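Flalis gas field

Home | Fields | Pipelines | Companies | Glossary

Flalis is a natural gas and condensate field on the continental shelf, in a water depth of 203 meters. It is operated by Prillia Energy, which also runs the onshore plant at Ollo where the gas is treated. The field is developed with five subsea wells tied back to shore. It has no permanent surface platform.

Location and geology

The field lies in a tilted fault block bounded to the west by a large normal fault. The reservoir is a layered sandstone laid down in a shallow sea, with thin beds of shale between the sand units. The shales slow the vertical flow of gas but do not stop it, and pressure readings taken in the early wells showed a single gas column across the main part of the block. A smaller accumulation to the north, known as Hong, is separated from Flalis by a sealing fault and has its own gas-water contact.

Source rocks are older shales buried to the east. Gas is thought to have moved into the trap in two stages, the second of which brought in most of the condensate.

Discovery and appraisal

The structure was first mapped on widely spaced two-dimensional seismic lines and was at first ranked as a minor prospect. A later three-dimensional survey showed that the crest was higher and broader than the older maps allowed. The discovery well was drilled on the southern flank, where it met a thin gas column, and was deepened before being plugged. Two appraisal wells followed. The second of these, near the crest, was tested and gave a steady flow of dry gas with a small amount of condensate.

The geologist Cayetano Figueroa prepared the first full reservoir model. His division of the sandstone into seven flow units is still used in field reports, although the lowest two are now usually treated as one because they share a water contact.

Development

The wells are grouped around one steel manifold on the seabed. Four are near the crest and one is on the northern flank. Each has a horizontal tree with a choke, a pressure sensor and a remotely operated shutoff valve. Control signals, electric power and hydraulic fluid reach the manifold through a single umbilical laid beside the export line.

The export line is made of carbon steel with a corrosion-resistant inner layer over the first section, where the fluid is hottest. Glycol is injected at the trees to prevent hydrates – ice-like solids that can block a line when gas and water cool under pressure. The glycol is recovered at Ollo, cleaned, and sent back offshore through a smaller service line.

First gas was delivered in April, ahead of the northern flank well, which was completed later with a different screen design after sand was found in samples from one of the crest wells.

Processing at Ollo

Fluid from the field enters a slug catcher made of parallel sloped pipes. Gas leaves from the top and passes through a dew point unit before compression and metering. Condensate is stabilized and stored in floating-roof tanks. Water is sent to a treatment unit, where salts are removed to protect the glycol boilers.

The plant was built with room for a second train. This has not been installed, though the pipe racks and foundations are in place. A proposal to bring in gas from Hong would use the spare capacity of the existing train as Flalis declines.

Reservoir management

The field produces by natural depletion, with weak support from the aquifer. Reservoir pressure is tracked with permanent downhole gauges, and wells are shut in by turns so that their pressure buildup can be recorded. Water breakthrough is expected first on the northern flank – the lowest well in the structure. Onshore compression suction pressure can be lowered in stages to extend the life of the field.
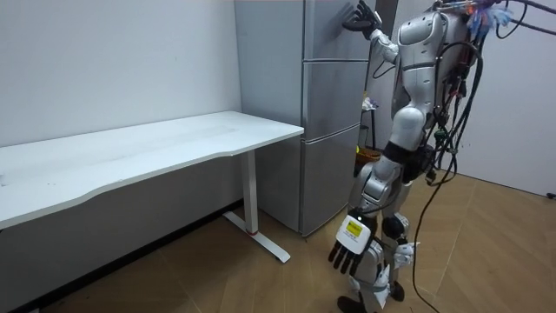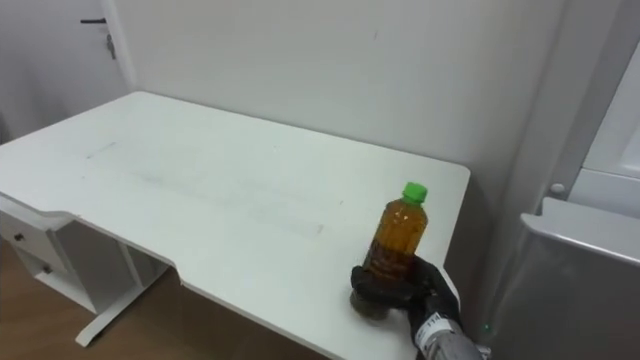 Why does Flalis have no platform?

The distance to shore is short enough for the gas to reach Ollo under its own pressure, so separation and compression can be done on land.

1328 views | 7 comments | Share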